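Notebook, portable players
July 17, 2019 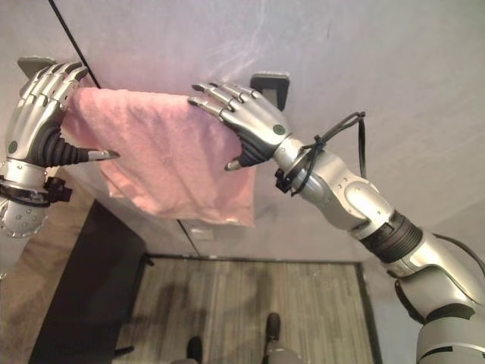 Pink terry towel held up at the wall, both hands on the top edge.

Carried on with the Nurgate clip player. The shuffle problem is still there on the new firmware. With 3,000 tracks on the card it plays the same short run of songs every time it is switched on, in the same order. Pulled the card, copied the library to the Tostora card and tried again. Same run of songs. So the card is fine and the player is starting its shuffle from the same point at each power-up. Workaround for now is to skip ahead a few tracks before setting off.

Battery: left it playing at volume 8 on the bench, screen off, Nerneo earbuds plugged in. Shut itself down overnight and the log file only records the start time, so no figure. Need to repeat this and write down the end time by hand. The battery icon showed two bars when I left, for what that is worth.

The Savolainen is the better player for running as far as buttons go. Play and skip are raised and far enough apart to find without looking. On the Nurgate I keep hitting volume when I want skip. The Savolainen clip is weak, though. It came off my waistband twice on the 40 minute loop, once on the hill and once at the gate. Swapped it to the collar and it stayed put, but then the cord slaps.

Audiobooks: the Nurgate remembers its place in a book after power off, the Savolainen does not. It goes back to the start of the chapter, and some of these chapters are long. Resume works if you pause and let it sleep.

Still to do:
Battery run again on the Nurgate, same volume
Try the Savolainen with a shorter cord
Check whether the folder play order follows file names or tags
Return the spare Nerneo earbuds, left side is quiet

Charging both players tonight. Cables are in the top drawer, please put them back there.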